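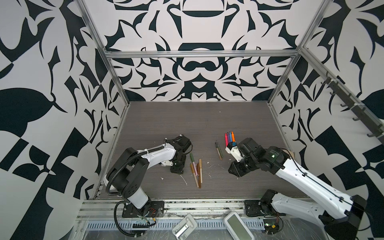

Ermira Zupan says that any book which lets you sit inside the detective's head for 519 pages and then reveals he knew the whole time has broken its contract with the reader, and that she'd like her evening back.

Is hiding what the narrator knows ever fair in a mystery?

Posted by Velimir Leka

Ermira's complaint was about The Serkthorpe Ledger, which our reading group finished last week, or in two cases claimed to have finished. I'm on the other side, and I would like to know if I have a leg to stand on before we meet again.

Mild spoilers from here on. The book is told in first person by Inspector Janevski, who is called to a salt merchant's house where the merchant has been found dead in a locked counting room. Janevski interviews everybody, eats a great deal of soup, and complains about his knees. In the last chapter he tells us he recognized the dead man's handwriting on page 40, and has known since then who did it and why. He just never mentioned it. He mentions the soup eleven times.

I thought this was wonderful. On a second reading, the man is plainly stalling. He keeps asking people questions that he has no use for. He takes the long way back to the inn. When the housekeeper offers him the key to the desk he says he'll look tomorrow, and then there are two chapters about weather.

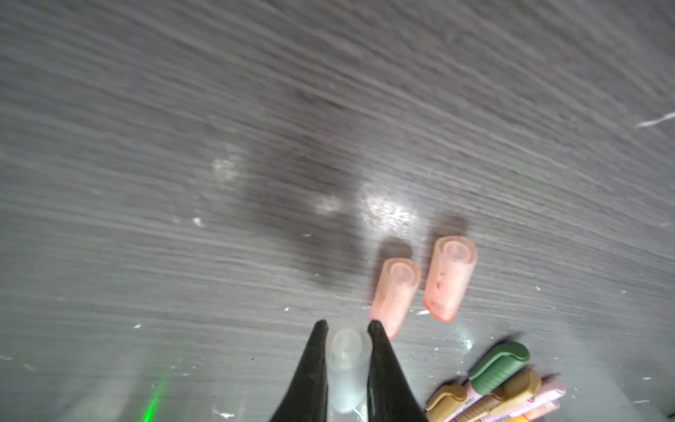 The trouble is that I can't explain why this is fine when I've thrown other books across the room for doing the same thing. There was one last winter where the narrator turned out to be the victim's brother and had somehow avoided thinking the word "brother" for the entire book, including at the funeral. I hated it. So what's the difference, if there is one? Or do I just like soup?

I'd also take suggestions for other books that do this well. Older is fine. I've read the famous one from the 1920s that you are all about to recommend.

Answered by Plonalby

You have a leg to stand on, though I wouldn't put your full weight on it.

The test I use is whether the narrator has a reason to be telling the story in this order. A first-person mystery is told by somebody who already knows how it ends. He knew the killer when he sat down to write page one. Every one of these books holds back, and we agree not to bring it up, the same way we don't ask how the hero of an opera can sing with a knife in him.

So holding back can't be the crime by itself. What annoys people is when the book pretends to give you a thought as it happens, and the thought has a hole cut in it. If Janevski writes "I looked at the desk and wondered who could have done it," that's a lie, and Ermira wins. If he writes "I looked at the desk for a long time," he's told you the truth and you've filled in the wondering yourself. I went back and checked the Stondard paperback (I own it, I'm not proud of the state of it), and the author is very careful. He never once says he wonders. He says he asks, he says he listens, he says his knees hurt. The one sentence I'd call a foul is in the stable scene, where he says the stranger's face "told me nothing." It must have told him something. You could argue he was talking about the face and not the man, but you'd want a drink in your hand while you did it.

Your brother book fails because of the funeral. Grief is the one place where a person's thoughts will walk straight to the word. A narrator can put off going through a desk. He can't put off being at his brother's grave, so the writer had to do the putting off for him, and you could hear the furniture being moved.

There's a second thing in Ledger's favor, and I'd lead with it when you meet. The reason Janevski keeps quiet is the same reason he is slow. He doesn't want to arrest this person. The way the book is told and what's wrong with the man telling it are one problem.

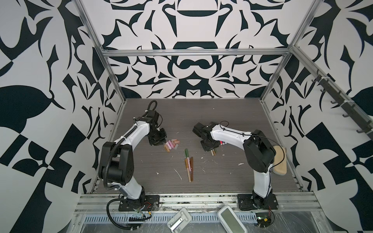 Then the last chapter stops being a trick on the reader and becomes a confession, which he's been working up the nerve to make since page 40. You can dislike it on those terms, and plenty of people do. I'd only say that disliking it is different from having been cheated.

On what to read next: look for stories told as letters or statements, where there's a person on the other end who is being lied to. If the narrator has a reader inside the book he can hide things from that reader all day long, and you get to feel clever for noticing.

Answered by Ermira Zupan

I see I have been quoted. I also said the prose was good, Velimir, and you have left that out.

The answer above is nice, but I would like it noted that "he never says he wonders" is the kind of thing that gets a person off in court and is still rude at dinner. I don't read a mystery with a magnifying glass over the verbs. I read it in bed. If the only fair version of the book is the one you get on the second reading, then the first reading was homework.

I'll give you the housekeeper's key. I had forgotten the key. That was well done, and I did think at the time, why doesn't the silly man open the desk.

Still no on the soup.

Answered by saltmerchant_853

it's cheating but i liked it. the sequel is better, he has a cane in that one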